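The Fourth Innings at Skutach

Nassoro Mugo got off the bus at Skutach with two bags, one for clothes and one for everything else. The heavier bag had a bat sticking out of the top, wrapped in a bin liner. It was raining, as it had been since the airport, and the bus shelter had no roof.

A man in a waxed jacket was waiting in a parked van. He wound down the window.

"You're the overseas," he said.

"I'm Nassoro."

"Wycliffe Chege. I keep wicket and I drive the van. Put the bags on the seat, the floor leaks."

They drove out past a garden centre and a long row of bungalows. Wycliffe asked how the flight had been and Nassoro said it had been fine. He didn't say that it had been his first, or that he had kept his seat belt fastened the whole way, including at Doha, after they had landed.

The club had found him through a video. It was forty seconds long and showed him bowling left-arm spin on a mat laid over red earth, at a batsman who missed three in a row. His cousin had put it up. A month later there was an email from a cricket club in a place called Murkance, offering a room, a bicycle and 200 pounds a month for the season. He had read it several times looking for the trick in it.

"What's Murkance like?" he asked.

"We're bottom," said Wycliffe.

The room was over a shop that sold curtains. It had a bed, a kettle, a table and a window that looked on to the car park. Nassoro unpacked his clothes into the drawers and stood the bat in the corner. He rang his mother and told her it was a good room. She asked if it was warm and he said it was.

He worked three mornings a week in a unit on the trading estate, where Wycliffe had a job and had put in a word. The rest of the time he practised. The nets at Murkance were at the far end of the ground, beside a hedge, and the matting had a hole on a good length. He bowled at a single stump until he couldn't feel his fingers. Then he went home and ran them under the hot tap. 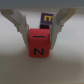

The red cube, held at both sides.

In his first match he took no wickets. The ball was wet and came out of his hand like soap, and a man from Ogbonna hit him on to the roof of the pavilion twice in an over. Afterwards he sat in the changing room with his boots still on.

"They said you were the one off the internet," said the man from Ogbonna, coming past with a towel round his neck. He said it pleasantly enough.

In the second match Nassoro took one wicket, caught on the boundary, and in the third he took none and was run out without facing. Murkance lost all three. After the third the captain told him not to worry, and he could tell from the way it was said that there had been a conversation.

He thought about going home. He worked out what the ticket would cost and what he had saved, and the one was a good deal more than the other. So he went to the nets instead.

Wycliffe was there already, in his pads, sitting on the roller.

"Bowl me a few," he said.

Nassoro bowled. Wycliffe took the balls one after another behind the stump and threw them back without saying anything. The light was going. A dog walker stopped by the hedge to watch, then moved on.

"You're bowling at the place you used to bowl at," Wycliffe said at last.

"What do you mean?"

"On your mat it jumps up off there. On this it sits and waits to be hit. Push it up a yard. And slower."

"Slower, they hit it further."

"Some will."

He bowled slower. The first one was a full toss and the second landed on the hole. The third drifted in, dropped, and went past the outside of the stump into Wycliffe's gloves. Wycliffe held it there a moment before he threw it back.

They went on until neither of them could see the ball.

In July the rain stopped and the outfield turned brown. Nassoro took three wickets at Amona, then two, then five. Murkance won a match, and there was so much noise in the bar that a neighbour came round. He had his photograph in the local paper with his surname spelt wrong. His mother had it on the wall within the week, printed out by the cousin.

The last match of the season was Ogbonna again, away, played over two days for a cup that was older than the pavilion. By tea on the second afternoon there had been 536 runs scored in the first three innings and Ogbonna needed 200 to win. They had got most of them. The man who had hit him on to the roof was still in, and he had been there for two hours.

Ogbonna wanted 4 with one wicket left when the captain threw Nassoro the ball.

He had bowled twenty overs already and the skin had gone from the side of his finger. He looked down the pitch. Wycliffe was crouched behind the stumps, up close, as he always was. He tapped his gloves together once.

Nassoro came in off his five steps and let it go slow and high. It seemed to take a long time. The batsman saw it early and came down the pitch for it with his arms already swinging, and it dropped shorter than he wanted, and he reached.

There was a click, which might have been the bails and might have been the bat. Wycliffe had the ball in his right glove, the stumps were broken, and the whole side was shouting. At square leg the umpire had his hand in his coat pocket. He took it out.

The batsman was walking before the finger went up. He stopped beside Nassoro on the way past and tucked his bat under his arm.

"Are you back next year?" he asked.

"I don't know," said Nassoro. "They haven't asked me."

"Well, if they don't," the man said, and pulled off his gloves to shake hands.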